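Buy the Mug You Can Replace

Sep 18, 2025

My local council wants to close the household tip at Sayce two mornings a week, and the argument about it has been going on since February. Most of the people who object talk about opening hours. I would like to talk about what we take there, having spent a good deal of time in the queue.

A lot of it is kitchen stuff. Plates, bowls, glasses and mugs go into the rubble skip with the broken tiles. Some of them are chipped, but many have nothing wrong with them. They are the survivors of a set that lost a few members, and the owner decided to start again.

I think the set is the problem. We are sold crockery as a group of matching things, and once the group is broken we stop wanting what is left. The maker then drops the pattern after a couple of years and there is no way to fill the gap. I bought a dinner set from Custent when I moved into my present house. Three years later I broke two bowls and wrote to ask for replacements. The reply said the range had been retired and offered me a discount on the new one, in a slightly different grey. I did not take it up.

It was not always done this way. Department stores used to keep open stock, meaning you could buy one saucer at a time from a pattern that stayed on sale for decades. My parents' plates were bought like that. The pattern was dull, a plain band round the rim, and I suspect the dullness helped. It never went out of fashion because it had never been in.

Shops will say that customers want something new. Some do, and I have no quarrel with them. But a shop that changes its whole range every season has also made sure that the customer who wants the old thing can't have it. Storus, the homeware chain on our retail park, lists 1,476 items of tableware on its website. I looked for one that came with a promise it would still be there in five years and did not find it.
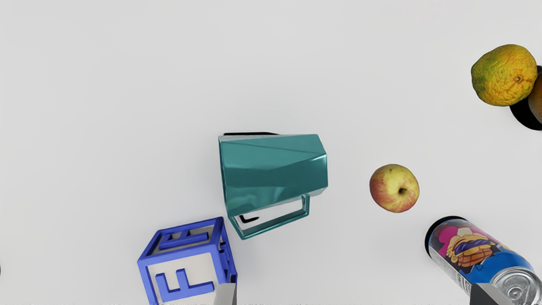
Colour and shape are where I part company with the people who think we should all eat off plain white. A house needs a few odd pieces, and they age better than a set does because they never matched anything to begin with. A teal mug with flat facets where you would expect a round side will look no stranger next to blue plates than next to brown ones. If it breaks you have lost one mug, and the rest of the cupboard carries on as before.

So my advice is to buy the everyday plates from a maker that sells singly and has kept the same line going for a long time. Ask before you pay. The pottery at Tusine does it, at 25 pounds for a dinner plate — not cheap, but you can go back for one. Buy everything else one at a time, as you come across it.

As for the tip, I would keep it open and put a table by the gate for crockery that is still sound. Other councils manage it. People would take the odd bowls home, and the queue for the rubble skip might get a bit shorter.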